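Brusingate Readers' Forum > Theology and church history > Books

Thread: Cheema on the Psalms, worth finishing?

marrowman
Mon 10 April

Our house group has been using Cheema's book on the Psalms of Ascent and I'm stuck in chapter 2. I like him a lot when he's walking through a psalm line by line. But then he wanders off into who was singing these and when, and I lose the thread completely. Does it settle down later on? We've got until July to get through the lot and I'm supposed to be leading the next session (help!).

tessellate32

It does settle down, stick with it. The stuff about pilgrims and dates is nearly all at the front. Once he gets to Psalm 126 he's lovely, and the bit on sowing in tears is the best thing I've read on it. I read it out to my mum over the phone.

I'd say skip to there for your session and go back for the history when you're in the mood.
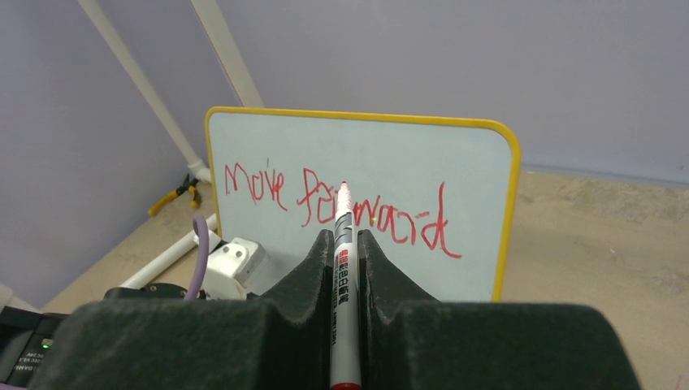 One warning, the footnotes are hard going. He argues with people in them for half a page at a time and you really don't need to follow it. I gave up on them and enjoyed the book far more.

old_Promero_hand

Can't agree about skipping, sorry. The whole case rests on the opening. If these psalms weren't sung on the road up to Jerusalem then a good deal of what he says about 126 falls over, and he says so himself. You're telling marrowman to take the pretty part and leave the argument behind.

Also the footnotes are where he's most honest. There's one in the Psalm 122 chapter where he more or less admits the evidence could go either way. I have the old Promero edition so my page numbers won't match yours.

tessellate32

I don't think a house group on a weeknight needs the argument though. Half of ours have come straight from work. If they go home having prayed one psalm properly I'm happy.

marrowman

Ours is a bit of both, to be fair. We've a retired schoolteacher who would love the footnotes and a couple with a new baby who'd be asleep by the second one.

Is there anything shorter I could put alongside it?

Areeba Tarar

Hello, mostly a lurker. We did the same psalms last year and used the Stustel study guide next to Cheema. It's thin but it gives you one decent question per psalm, and I found one was plenty. I'd read the psalm aloud, leave a bit of quiet, then ask it. 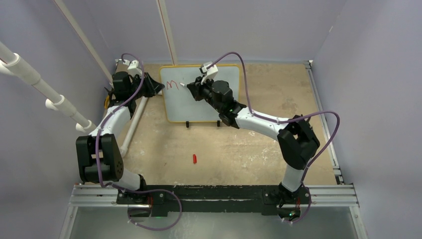
Where I part company with both of you is on 126 being the high point. For me it's 131, the weaned child one. Cheema only gives it a few pages and I wish he'd slowed down, it's such a small psalm and he rushes it to get on to 132 and David and the ark. We spent a whole evening on it and people were still talking in the car park.

old_Promero_hand

He does rush 131, I'll give you that. I'd put it down to 132 mattering so much for his reading of the set as a whole, but it still reads like he had a train to catch.

Not a fan of the Stustel guide. The questions are all "how does this make you feel".

Areeba Tarar

Not all of them! The one on 130 asks what the watchman is waiting for, and we got a good half hour out of that.

marrowman

Right, I've ordered the guide and I'm going back to the beginning of Cheema with a pencil. I'll do 121 next time as it's the one everybody half knows already, and I'll leave the dates for anyone who asks.
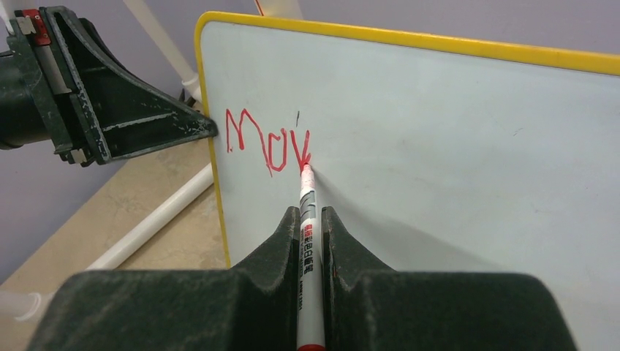 "Mov" in red marker on the whiteboard

tessellate32

Good choice with 121. Have a look at what he says about the hills, whether they're a comfort or a threat. Even I read the footnote for that one.

old_Promero_hand

There's hope for you yet. Marrowman, let us know how the schoolteacher gets on, and if she wants the dates argument in more detail I can type out my notes.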